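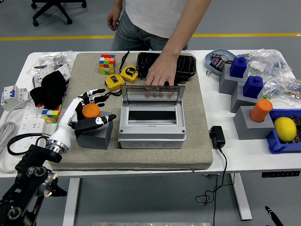

图1 毡垫上的灰色塑料配电盒,透明盖处于打开状态

工单标题:行程同步后离线行程单缺失,签证附件返回 404
产品:Prukico 行程管理(网页端、手机端)
优先级:中
状态:已解决,待用户确认

问题描述
用户在网页端建立了一份跨境行程,路线为 Rerkach 入境,陆路至 Wiriya,再从 Brirngate 返程。出发前在手机端点“下载离线行程单”,进度到 50% 后停止,提示“部分内容不可用”。行程单可以打开,但 Wiriya 段的住宿和巴士凭证为空白,签证批准函附件点开后显示 404。网页端同一行程显示正常。

环境
手机端为当前正式版,账号语言为简体中文,行程时区设为“跟随目的地”。行程共 8 段,附件均为 PDF。

处理记录

周三 09:20
收到工单。请用户退出账号后重新登录,再次下载。结果相同,仍停在 50%。

周三 10:05
请用户清除应用缓存,保留已登录状态,改用另一个无线网络。结果相同。排除本地网络原因。

周三 11:40
调取同步日志。前 4 段正常写入。第 5 段(Rerkach 至 Wiriya 巴士)请求凭证时服务端返回 500,客户端重试后放弃,后续各段未再请求。签证附件的 404 出现在此之前,与 500 不是同一请求。

周三 13:15
核对第 5 段数据。出发时间为 Rerkach 当地 23:30,到达时间为次日 06:10。用户曾在网页端将该段提前一天,到达日期没有随之更新,时长超过 24 小时。网页端不校验此项,离线打包服务会校验,遇到异常值直接报错。

周三 13:50
核对附件。批准函最初挂在“入境”段下,用户后来删除该段并重新建立,附件记录仍指向旧段编号。网页端从缓存读取,所以能打开。手机端按编号取文件,得到 404。

周三 14:30
已请用户执行以下操作:
1. 网页端打开第 5 段,重新选择到达日期并保存。
2. 在新的入境段下重新上传签证批准函。
3. 手机端删除旧的离线行程单,重新下载。
注意第 3 步不能用“更新”代替,“更新”只补缺失文件,不会重建索引。

周三 15:10
用户回复下载完成,8 段均可离线查看,批准函可打开。Brirngate 返程段的登机提醒仍按出发地时区显示。

周三 15:35
时区显示属于已知问题,提醒时间取自账号时区设置,不受行程时区影响。临时办法:在“设置 > 提醒”中将时区改为手动,选 Brirngate。航班时间本身无误,以凭证为准。

内部备注
离线打包遇到单段 500 时应跳过该段继续,并在提示中写明段号。已转客户端组。
网页端修改出发日期时应同步检查到达日期。已转网页组,排期未定。
删除行程段时附件的处理方式需要产品侧确认,是一并删除还是移到行程根目录。

给用户的补充说明
口岸查验时不一定有网络,建议另存一份批准函到手机文件夹,并携带纸质件。离线行程单不能代替签证文件原件。

本工单保留至用户确认提醒时间正确后关闭。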